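About us

Prirketti is a small test house in Kiladbridge. Firms send us machines that are meant to do chores, and we find out whether they can. We have been at it long enough to be hard to impress.

Our work comes from two sorts of customer. Some make things for the home and want to know if their folding, wiping or tidying gadget is ready to sell. Others run a shop floor, have been offered a machine for packing or sorting, and would like a second opinion before they sign. Both tend to arrive with a very good film of the thing working. We watch the film politely and then ask to see it forty times in a row.

What we think

Can machines do household chores yet? Mostly no. They can do bits of them, on a good day, with someone standing by. Moving one known object from one known spot to another is fairly well in hand. A drawer full of odds and ends is another matter, and most homes are made of drawers like that.

Shop floors are easier and we say so in our reports. The parts are alike, the lighting stays put and nobody leaves a sock on the bench. Even so, we have sent back more packing trials than we have passed. The usual trouble is the last item in the box, or two items that have hooked together and come up as one.

We don't believe a claim of "human speed" until we know which human.

How we test

There are 220 chores on our list at present. Each one is written on a single card in plain words, the way you would ask a teenager to do it. "Put the cutlery away." "Clear the table, but leave the cloth." A machine gets 40 tries at each card it is entered for. If a person has to step in, the try is marked as a fail, and it stays a fail however small the nudge was.

The list was drawn up with our first customer, Altton, who wanted something shorter. Vidal, our own scoring sheet, is free to copy and comes as 2 pages. Please keep the column headed "Who helped?", which is the one people like to delete.

A full trial costs £625 a day, paid by whoever sends the machine. We don't sell machines, take a cut from those who do, or hand out badges for the side of the carton. You may quote our report if you quote the whole page.

Small things on cloth

Jewellery and keyrings make up the part of the list we are asked about most. Beads roll, chains trail, and soft cloth rucks up when anything is dragged over it. The card says "Put these in the box", and a child of six would be done before we had finished reading it out. No machine has yet passed it with us. We would be glad to be proved wrong and keep a slot open each August for anyone who wants to try.

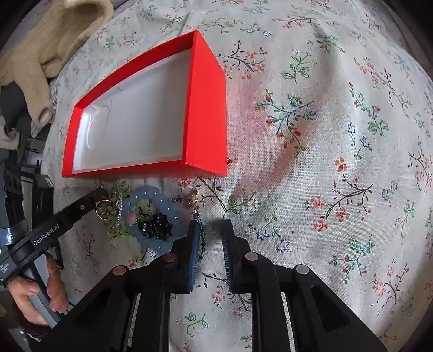 Visiting us

Trials can be watched by arrangement, from 10 in the morning. Bring your own chores if you like. Write to the Kiladbridge office first, and tell us the size and weight of anything that needs to come through the door.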